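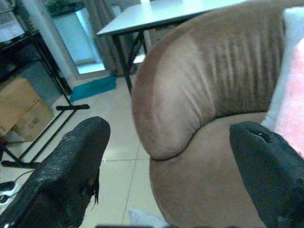
How long does the Skundell fabric cleaner run on one tank? Long enough for two seat cushions and one arm, then you refill.

Bought mine in July, 78 dollars on sale. Used it most weekends so quick notes before I forget.

Good - the suction. Way better than the old Marchand I had, which mostly pushed the water around. Hose is long. Cord isnt, so extension cord every time.

Bad - the brush head. Bristles bent by week three. Emailed Prosance (they handle the parts), new one came in the mail, no charge. Bent again. Store brand brush fits fine btw, just twist it a little.

Dirty water tank is a pain to rinse, gunk sits in the corner. Old toothbrush.

Loud. Dog leaves the house.

Velvet and suede type stuff, go easy, test the back first. I skipped that on a footstool and got a ring that took two more passes to fade. My falut.

Soap that comes with it smells like a hotel. Half a cap is plenty, the manual says a full one and you will be rinsing all night.

Four stars. Would buy again on sale, not at full price.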